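08/01/2021 – Litville workshop, bin shelf

Spent the morning on the odds-and-ends bin, which was due a sort in February and got a stern look instead. Took out two rolls of dead tape and a Dustano catalog that was holding up 17 washers. The rest can stay until I decide what counts as a toy and what counts as stock.
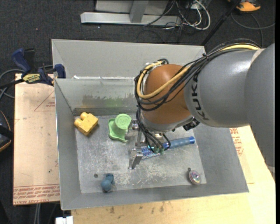
Metal bin on the tan tabletop. Yellow block-shaped piece in the back left corner, light green one to its right.

The floor is scuffed and scratched, with small dark spots, and the back wall has a greenish smear. Dish soap did nothing last time – try the Kalloris cleaner on the smear first. Scratches stay. Still need a lid, and two labels that stick.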